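## 3. What we mean by "a crumpled cloth"

I should say up front that this section took longer to write than any other, and it's the one my co-authors teased me about the most. Everyone knows what a crumpled cloth is, right?
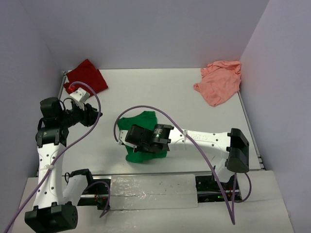 Well, we thought so too, until Kirsten Ross and I sat down to sort the first batch of our notes and couldn't agree on half of them. She'd written "folded, messy" where I'd written "bunched," and Mohsin Mughal had used "dropped" for pretty much everything (he has since repented). So before we get to the laundry diaries in Section 4, I want to go through the words we settled on and why I think they're worth the fuss.

**Figure 3.** Cloth items on a white tabletop. The green one is crumpled into an irregular bunch near the center; a red one is also on the table.

We ended up with a pretty short list. A *flat* cloth has all its corners showing and no layer on top of another. A *slumped* cloth has one or more corners tucked under, but you could still guess its shape from across the room. A *bunch* is what the green cloth in Figure 3 is: the outline is irregular, and you'd have a hard time telling me where the corners are. There's also *rolled*, which we almost dropped, but Vernon MacDonald pointed out that plenty of people roll their dish towels on purpose and would be pretty offended to see them filed under bunches!

The trouble is that people don't see their own bunches. In the Rerncombe households we asked each person to write down the state of every cloth in the kitchen before they tidied, and then we had a second person in the same home do it separately. We got 322 paired entries that way. The big disagreements were nearly all between slumped and bunch, and they ran in one direction: whoever had last used the cloth called it slumped. I do this myself, by the way. My dish towel is always "just resting."

Color seemed to matter as well, though I'd go easy on this one. Widad Sfeir noticed that people wrote longer notes for bright cloths than for white or gray ones, and she wondered if a bright bunch simply bothers people more. We didn't set out to test that and our numbers are too lopsided to say much (the Anness homes owned a whole lot of gray). It's on the list for the September round.

One more thing on counting. If two cloths were touching we still logged them as 2 entries, and we gave each its own word. Toàn Tô argued for a separate "pile" category, and I went back and forth on it for weeks. In the end I kept piles out, mostly for selfish reasons: every time I tried to use the word I had to decide how many cloths make a pile, and my answer changed depending on whether I'd had lunch. Readers who want piles can rebuild them from the "touching" column in the appendix table.

The coding sheet we used for all of this is a single page, and you're welcome to it. We practiced with it on 20 cloths before anyone went into a home, and I'd suggest doing the same, preferably with someone who folds differently than you do.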